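From the Ondside newsletter, 2024-08-09

The mouse that wouldn't let go

Those of you who asked after Shobha Thomas's thumb will be glad to hear it is fine, a little bruised and nothing more, and she has been very patient with all of us for fussing over it. I promised I would write up what went wrong with the hand-held gripper, so make yourselves comfortable.

We had been working on the plainest job you can think of, which is picking up a computer mouse from a desk and setting it down again on the mouse pad.

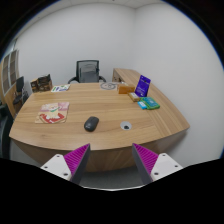 The trouble came on pass 644. Shobha squeezed the trigger, the fingers closed, and when she eased off they stayed shut. She did what I suspect most of us would have done - she reached in with her free hand to help - and the fingers sprang open and caught her thumb against the mounting plate.

Alcides Sánchez took the whole thing apart that evening, bless him, and found that a return spring had slipped off its post and wedged itself sideways. The spring is meant to be checked every 4000 passes, so we were well inside the limit, and I'm sorry to say we had all trusted that number a bit too much.

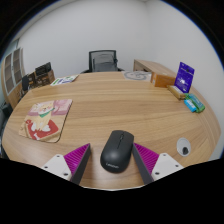
From now on we check the spring at the start of every session, and if the fingers stick, please put the tool down and step back before you call Alcides or me. He has also fitted 2 small retaining clips, and we'll look at how they are wearing in October.
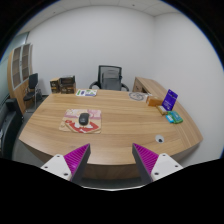 The mouse on its pad, with the gripper fingers open in front of the desk.

Questions are welcome, as ever - Venkatesh Ramasamy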